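Plurkcombe's Paperless Council Plan Promises Savings, but the Math Is Thin

Plurkcombe's town council voted in June of last year to look at going paperless. On 1 June 2022 it published the plan, and residents who were hoping for a clear account of what it will cost and who it will help may want to keep waiting.

The proposal would end the mailing of most notices to households in town, including water bills, parking permit renewals and the spring cleanup schedule. In their place would come an online account run by Renus, a software firm based in Belmonte. Anyone who still wants paper would have to ask for it in writing and then ask again every year.

The council says the change will save $2000 a month in printing and postage. The plan runs to 30 pages, and the saving is mentioned on the first of them. The working behind it does not appear on any of the others. There is no list of what the town now spends on stamps, no print shop invoice and no word on whether the figure was reached before or after paying Renus.

The yearly fee for the service is also missing. A council spokesperson said the price was "still being finalized" and called it "very competitive." It is hard to see how a price can be competitive before it is a price.

Then there is the question of who asked for this. The plan leans on a survey in which 486 people took part, and says a strong majority "welcomed digital options." The survey was held online. People who do not use the internet were, by design, not heard from, and they are the ones with the most to lose if a water bill stops coming through the door. The wording did not help either. People were asked if they would like to be able to get notices online. They were not asked if they wanted the paper ones to stop.

Supporters point to Trolen, the next town over, which made the same switch and is described in the plan as a success. Trolen did cut its postage bill. It also had to waive late fees on water accounts for 11 months while people got used to the new system, a detail the plan leaves out. Trolen's town office confirmed the waiver but said it had not worked out what it cost.

The council says people without a computer at home will be able to use a public terminal in the library during opening hours. The library closes early most evenings and all day on holidays, and the plan does not say who will help people who have never logged in to anything.

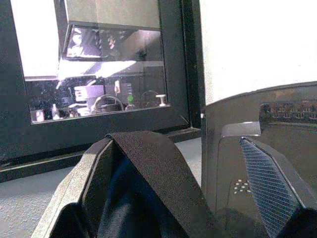 Security gets one paragraph. It says accounts will be "protected to a high standard" and does not name the standard. Asked what would happen to household data if the town dropped Renus after the first contract, the spokesperson said that would be covered in the final agreement. Residents will not see the final agreement until it is signed.

None of this means that online billing is a bad idea. Plenty of people in Plurkcombe already pay that way and would be glad to have less paper on the kitchen counter – and they could be given that choice without making everyone else fill out a form each year to keep what they have now.

Written comments on the plan will be taken at the town office until the end of the month. The council is also accepting them by email, and says both kinds will be read.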